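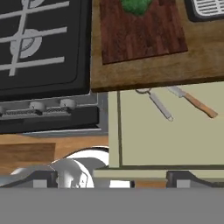 Raquel Tavares
Moderator, Home Robotics board

Kitchen chores keep coming up, so one thread for all of it. My question is narrow: can a machine do a weeknight kitchen yet? The simulated one I work with has a gas stove with white knobs, a wood cutting board and a knife and peeler at the cabinet. A knob is small and easy to miss by half an inch.

baldur_i
Turning a knob is fine. We ran 500 tries in sim on the Kurnwood setup and missed 6. I'd call that solved.

Llinos James
Solved in sim. Our shop bought an arm to load trays and it needed 40 resets the first month. Grease on the parts, mostly. Your render has no grease.

baldur_i
Fair, but you can add friction changes. We did.

vdamgaard
Friction isn't the hard part. Picking up a peeler is. Thin handle, and you need the right end of it. I'd pay $400 for something that only put utensils away -- and I can't find one.

Raquel Tavares
Baldur, were those tries all from the same starting pose?

baldur_i
Same pose, yes. Random starts are next on the list.

Llinos James
Then I wouldn't say solved.

vdamgaard
Agree with Llinos. Post the random start numbers when you have them, drops included.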